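Can a machine do the boring jobs yet? (house or shop, I'm not picky)
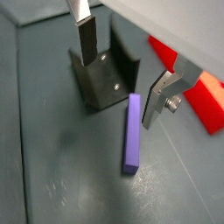
Can you buy one robot today that will handle ordinary chores from start to finish? For a single chore that never changes, sure, but for a houseful of different ones you're still the one doing most of the work.

That's where I've landed after a month of reading, anyway, and I'd like to hear from people who run this stuff. I have a two-car garage with a bench in it and a kitchen with three kids in it, and both are a disaster by dinnertime.
– wyng_garage

huwmaddocks wrote:
Depends what you call a chore. My floor vacuum has been going since before we moved to Tirenport and I love the thing, but I pick up socks for it every single night. So who's working for who? My wife says I've just swapped pushing a vacuum for bending over, and she has a point.

For the shop I'd say we're closer. We have an arm at work that loads a little mill. Same blank, same spot, all shift long. Turn the tray a quarter turn and it's lost.

lemlem_b wrote:
Huw, I think that's out of date. Older arms went to a fixed point and closed, period. The newer setups look at the part with a camera down by the fingers and work out where to go. I spent part of December on one of those at Goklow and we'd put the parts down any old way. It got most of them!

The trouble was the next step. Picking a stick up off the table is one job, and seating it in a holder at the right angle is a much harder one.

huwmaddocks wrote:
"Most of them" is doing a lot of work there. What's most?

lemlem_b wrote:
Fair. On the last batch we ran 340 picks and I had to step in on 6. That was plain square-sided pieces with good light. I wouldn't promise you that number with shiny parts or anything floppy.

huwmaddocks wrote:
OK, that's better than I figured. Still, six times somebody had to walk over there. If I have to stand next to it I might as well load the part myself.

Joris W. wrote:
You don't have to stand next to it though. You have to be in the building. I sweep, I do paperwork, I eat my lunch, and when it beeps I go look. I've run a small arm in my one-man shop for two winters and I get an extra hour or so out of most days. Nothing glamorous. It moves blanks from a tray to a fixture and back to another tray.

What I'd tell wyng is to forget the kitchen and start with the bench. A bench you can screw things down to. You can make a nest for the part, paint the surface one dull color, keep the light the same. Try doing that with a dishwasher rack and a five year old.

wyng_garage wrote:
Ha, the five year old is exactly the problem. What does it cost to get going, Joris? I'm seeing prices all over the place.

Joris W. wrote:
I paid 2225 for mine used, with the gripper and a spare set of finger pads. You will want the spare pads. Then plan on a lot of evenings. I lost most of one January to getting the approach angle right so the fingers wouldn't bump the fixture on the way in.

mpumphrey wrote:
I'm going to be the grump here. I spent 2000 on a kit a few years back, thinking it'd sort hardware for me, and it's on a shelf next to the bread machine. A coffee can and a rainy afternoon sort bolts just fine. And folding laundry, which is the one thing my whole family would pay for? I've watched the demos and I could fold the basket before it finishes a shirt.

lemlem_b wrote:
Laundry is about the hardest thing you could've picked, Meirion, cloth never sits the same way twice. I wouldn't judge the rest by it. I'd also say slow is fine if I'm asleep while it's happening. My dishwasher takes two hours and I've never once raced it.

mpumphrey wrote:
Your dishwasher doesn't drop a plate every sixty tries.

lemlem_b wrote:
Mine has chipped a few – but okay, point taken.

wyng_garage wrote:
This is all really useful, thank you. I think I'm going bench first, with one part and one fixture, and I'll leave the kitchen to the kids and bribery. Joris, do you remember what you used for the fixture? And has anybody tried the Unora grippers? There's a used one an hour from me and the guy won't hold it past the weekend.

Joris W. wrote:
Bent metal, two screws, a file. Took me three tries. Never used a Unora. Ask him if you can see it close on something before you hand over any money, and check the pads for wear.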